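# Workshop tips: sharing the bench with grippers

Updated November 20, 2020

We finish and pack small wooden goods at Trorholm, and since February a good part of the picking and placing has been done with grippers. I was nervous at first and now I'm a fan! My wrists feel better, I get to spend more of the day on sanding and color matching (the parts I love), and the end of a shift doesn't feel like the end of a marathon. Here are the tips we've collected on our side of the shop. Most of them are about plain old bench care, and they'd work in a garage too.

## Before you start

- Wipe the table with a barely damp cotton cloth, then a dry one. Sanding dust is slippery stuff, and small parts will skate on it when the fingers close.
- Work along the grain when you wipe. You'll see streaks sooner.
- Check both finger pads with your fingertip. You're feeling for grit stuck in the surface. An old soft toothbrush gets it out beautifully.
- Snug the screws by hand with the short driver. Plastic parts with brass inserts don't want muscle, and if you feel an insert start to turn along with the screw, stop right there and put the tool on the repair shelf.
- Keep your coffee on the other bench. (Yes, this one is for me.)

## Taming the glare

A finished tabletop under ceiling lights throws a lot of shine back at you, and a pale part on a pale table can just about vanish. Try walking the part a hand's width to either side before you move any lamps. If that doesn't help, tilt the lamp so it comes in low from the left. We also keep a gray felt mat for the really light pieces, and I can't say enough good things about that mat. It cost next to nothing, it rolls up, and it saves the finish from dings.

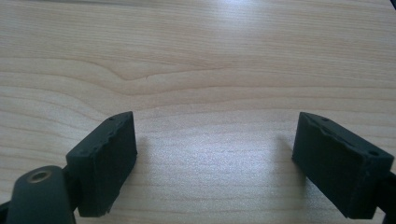 *Fingers open, just above the wood. Let the light and the grain help you judge your height.*

The soft shadows beside the fingers are your best friend when you come down on a part. Watch them as you lower: they tighten up as you get close. Come straight down, pause, close slowly, and lift before you go sideways. Dragging is what marks a table, and once you've buffed out one long scratch you'll never want to do another!

## What we do differently now

The Miveck line used to be all hand packing, two of us on each side. Now one person sets up and checks while the other does finish work, and we swap after lunch. Do swap, please. The checking job is easier on the arms and harder on the eyes, and four hours of it is plenty.

In our best week we got 1,918 pieces through, with nearly 100 pulled for touch-up. Those pulled pieces still go to a person, and I hope they always do. Picking out a cloudy spot in the varnish is a skill, and the people who have it are finally getting the time to teach it to the rest of us.

Some of the crew worried about their hours, and that deserved a straight answer. What helped was getting the new schedule on paper, with everybody's name on it, before the first day. If your shop is heading this way, ask for that early.

## Small fixes

- **Part spins in the grip:** grab it closer to its middle, or turn it so the flat sides meet the pads.
- **Dark smudge on pale wood:** white eraser first, then a dry cloth. Go easy.
- **Ragged edge on a pad:** fine sandpaper, a few light strokes, then brush off the dust away from the table.
- **Tired shoulders:** lower the bench before you blame the tool. Ours went down to 78 centimeters and the grumbling stopped the same day.

Spare pads are in the Gwilliam drawer, second from the top, next to the felt. If you take the last pair, write it on the clipboard.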